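Last updated January 2, 2023

Squares, tape and a table I finally like

I have been putting off doing something about my craft table since May. If you've been reading for a while you know the one (five feet of secondhand desk, paint rings, a burn mark from a glue gun I'd rather not discuss). My friend Modupe Ogbonna kept telling me to cover it with paper and tape it off into squares, and I kept nodding and doing nothing, because that's my way with good advice!

Her argument was that a big blank surface just invites you to spread out until there's nowhere left to cut. Give it lines and you start parking things. Scissors in one square, beads in the next, tea well off to the side.

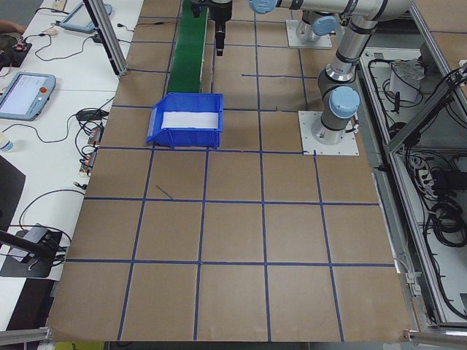
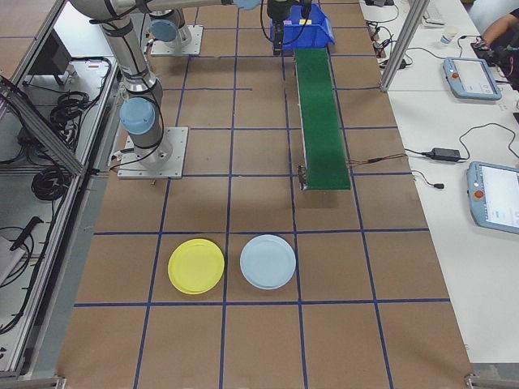

My own table is a lot smaller, so I spent most of an evening deciding how big the squares should be. I tried 20 of them first and it was way too fussy, like working on a waffle. Sixteen was the winner. I wanted each one to hold a plate, the way the yellow one and the pale blue one sit side by side with a line of tape between them, because plates are what I sort my beads on. I copied the dark blue tape on brown paper too. It shows up so well, even at night under my sad little lamp.

The paper is from the hardware place in Firumville, and it went on in one go once I gave up on doing it alone. Chibuzor held the far end and complained the whole time (love you, thank you). Pull it tight before you fold it under, start your tape from the middle, and press it down with an old gift card. I skipped the gift card on the first strip and it lifted by breakfast, so that strip has been redone.

Next up is the bead situation. I have up to 2,000 of them in one jar, all colors, and I'm not proud of it. I'm thinking a shallow bin at the back of the table for whatever I'm not using, and everything else gets a square or goes back in the closet. Ask me in a few weeks how that's going.

16 comments · 5 shares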